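Comparing camera positions for a two-arm robot in simulation
Birger Bakke, Hedell project group

2. Set-up
Didier Perrin built the room in Stiltico, with a window on the left arm's side. Both arms carry a gripper. We tried a body camera and a wrist camera.

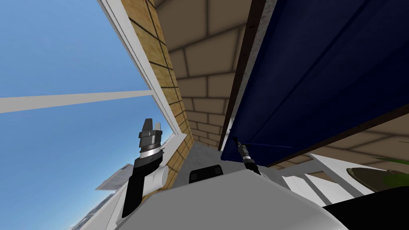
3. Body camera
Both grippers stay in view, but the right one is small and dark. 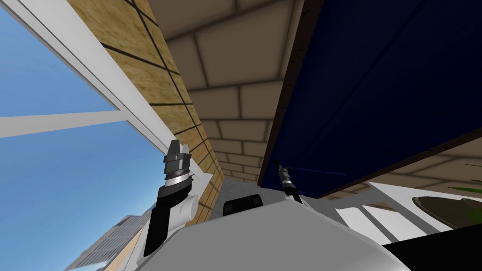

We lost most time on the tilt – the horizon had to be corrected before the controller would accept the poses. The log has 687 entries for this part.

4. Wrist camera
The fingers are large and the gap between them is easy to judge. The rest of the robot is missing.

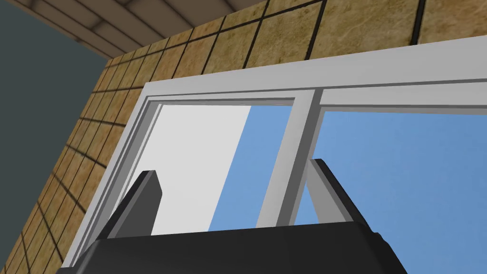

We kept the wrist view for closing the fingers and the body view for planning. Lighting was left at the default for all 26 runs.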